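News & Announcements | Community | Toys & Play

FOR IMMEDIATE RELEASE
December 26, 2025

Proltgate toy library to open a second branch in Mellemcombe

Hello from all of us at Proltgate! I'm Murali Kamath, I run the toy library, and I've been itching to write this one for months. We're opening a second branch in April, in the old Pandey shop on the high street in Mellemcombe, and everyone is welcome to come and borrow something.

If you haven't met us before, we lend toys the way other libraries lend books. You join, you pick what you fancy, you take it home for three weeks and then you bring it back and swap it for something else. We started with two shelves and a lot of wooden trains, and we now have 136 families on the books, which still makes me smile every time I open the spreadsheet.

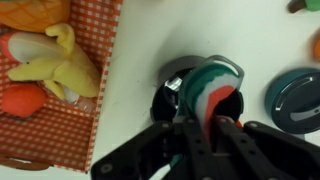
Pretend food and kitchen things are what people ask us for most, by miles. I used to think it would be the ride-on cars (they're what my own two fought over) but no, it's soup and sandwiches and endless cups of tea. So Mellemcombe will have 40 play kitchen sets ready to borrow from the first morning, and you'll be able to reserve one from home before you set out.

We're also putting in a mending corner, and I'm very excited about this! Bring in a tired toy, sit down with one of our menders and have a go at fixing it yourself. Glue, thread, screws and tea are all on us. Trandeck, the hardware shop in Proltgate, has kindly given us a proper workbench and a big box of hand tools to get it going. 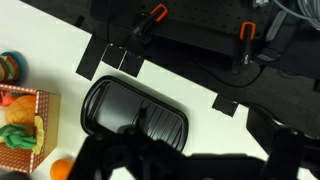

Orange-handled clamps at the edge of a white tabletop.

The mending corner will run on two afternoons a week to begin with, and we'll add more if it gets busy. Children are welcome as long as a grown-up stays with them. We can't take on anything that plugs into the mains, sorry -- but dolls, puzzles, soft toys and most things with wheels are fine.

Now, the money bit. Membership will be the same at both branches: £40 a year for a family, or £73 if you're a childminder or playgroup and want to borrow bigger bundles. One card works in both places, so you can pick up in Proltgate and drop off in Mellemcombe if that suits you better.

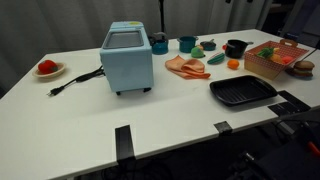

We've had more than 70 people put their names down for the new branch already, and I'd love to see that list grow before we open. You don't have to pay anything to go on it. We'll just drop you a line when the doors are ready and tell you which morning to come along.

We're looking for toys, too. If the holidays have left you short of cupboard space, please think of us! Complete sets are best, clean and with no missing bits, and we're especially short of puzzles for the under-fives. Please don't leave bags outside the Pandey shop, as the builders are in and out all day. Proltgate will take everything until the spring.
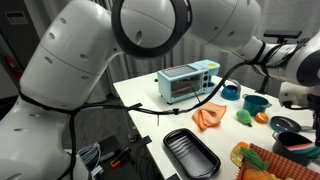

Reporters and local bloggers are very welcome to look round before we open, and I'm happy to talk about toys for as long as anyone will let me. Ask for me, Murali, at the Proltgate desk -- if I'm out on a delivery, leave your number and I'll ring you back the same day.

ENDS

Enjoyed this story? Sign up to our newsletter for local news in your inbox. You can unsubscribe at any time.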